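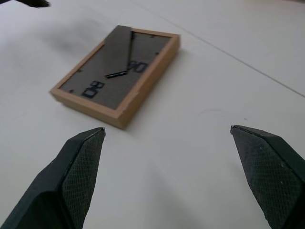

Wood-framed clock with a gray face.

Buying a secondhand clock: questions we get a lot
Last updated: September

Is a used clock ever worth the money?
Sometimes. Most clocks sold as "vintage" are just old, and plenty of them aren't even that. If you like the look and the price wouldn't annoy you should it stop next week, buy it.

The seller says it keeps perfect time. Should I believe that?
No. Ask when it was last set and how far off it was a month later. You'll usually get silence. A clock that drifts a minute a week is fine for a kitchen – just don't pay extra for a promise.

What is a fair price for an Eka or a Skodeck?
We've seen the same Skodeck model listed at 33 dollars and at 144 in the same month, and the cheaper one was in better shape. Anyone quoting 300 should be able to show you a repair bill. We wouldn't pay 800 for either name, whatever the listing says about rarity.

Does a certificate help?
Not much. Raíssa Evangelista, who handles our repairs, has opened clocks with very handsome paperwork and found a new battery movement glued in the back. Ask for a photo of the inside. If the answer is that opening it would "hurt the value", move on.

Do nicks and scratches matter?
Less than sellers fear and more than they admit. A chipped wooden frame can be filled or left alone. Fresh stain all over bothers us more, as it can hide a crack.

Should I oil it myself?
Please don't. And ignore the videos where somebody uses cooking spray.

Is Urquijo a real maker?
We have never found a workshop address or a catalog. Draw your own conclusions.

Can I bring in a clock I bought somewhere else?
Yes, to the Mestley shop, before noon. We'll tell you what we think it is, and you may not like the answer. We don't put values in writing for resale.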